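Week Six of Robot Club, or: My Summer of Wiping Things

Okay so I promised a club update back in the middle of August and then classes started and, well, you know how that goes. Here I am with cold coffee and a lap full of notes I can barely read, so let's do this!

If you're new here, I joined the manipulation club at Taheri this summer, which meets in the big open room with the mezzanine. I'm a second-year student, I had never touched a robot before May, and I can now say things like "end effector" without blushing. Our project for the term is called Flavden (it was somebody's username first and it stuck), and the goal is to teach an arm to tidy and clean an ordinary desk. Pick up the pens, wipe the keyboard, fold the cloth, that sort of thing. We're entering it in the Curau student challenge, in the household and office category, and the rules say you get up to 20 minutes on a desk you've never seen before. Gulp.

The way we teach it is by doing the chores ourselves, over and over, with a gripper you hold in your hand. You squeeze, it pinches, and the camera on it records everything from the gripper's point of view. Then all of that goes into training and the arm learns to copy you. My job since the first week has been cloths. I did not ask for cloths! I wanted the pens! But I have come around, because cloth is such a weird, floppy, interesting problem. A pen is the same pen every time you look at it. A microfiber cloth is a new shape every single time you put it down, and half of those shapes have no obvious place to grab.

Our target was 600 keyboard wipes by the end of the month, and I have opinions about keyboards now. The keys snag the little loops in the fabric if you push too hard, so you have to come in light, drag sideways, lift, and come in again. I spent a whole afternoon on just the lifting part. 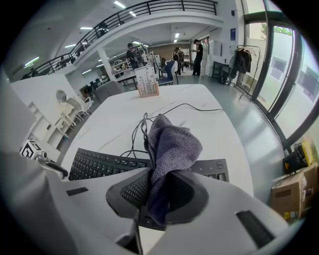
Cloth duty from the gripper's point of view, with the Dell keyboard underneath. Yes, we know about the cables.

About those cables. We had a long debate over whether to tidy them before recording, and the side I was on (leave them!) won. Real desks have cables, and the Curau desk will almost certainly have cables, so if the arm freaks out over a cable I'd like to find out in our room and not in front of judges. The other side's point was that a cloth dragged over a cable can catch, and then you've got a ruined take. Fair. I have ruined plenty of takes.

Things I've learned the slow way, for anyone starting out in a club like ours:

Grab the cloth near the middle if you're wiping and near a corner if you're folding. I did it backwards for my first two sessions and had to redo all of it.

Slow down. Slower than that. My early recordings look like I'm swatting a fly.

Name your files properly the same day. We use a little uploader called Jiduvport, and it will happily take a recording with a blank name and never mention it again. I lost most of an evening hunting for take 2308, which was sitting in the wrong folder under no name at all.

Take breaks for your wrist. The gripper doesn't feel heavy at ten in the morning, but by four it sure does.

As for where we are: the first trained version picks the cloth up pretty well, wipes in a sort of dreamy diagonal, and then lets go of it in midair like it has remembered an appointment. We think we don't have enough examples of putting it down nicely, so my next batch is all endings. Pick up, one wipe, place it flat, done, repeat until dinner. I've also talked the group into a second kind of cloth, a thin cotton one from my own kitchen, to see if the arm can cope with something that isn't microfiber. My guess is no, but I'd love to be wrong!

Somebody in the comments last time asked if you need to know how to code to join. I knew a tiny bit of Python and that was plenty for the first month. Come by on an open evening, we start at six, and there's usually a spare gripper to try. I'll post again once the endings batch is trained, and I'll try to get a video of the midair drop before we fix it.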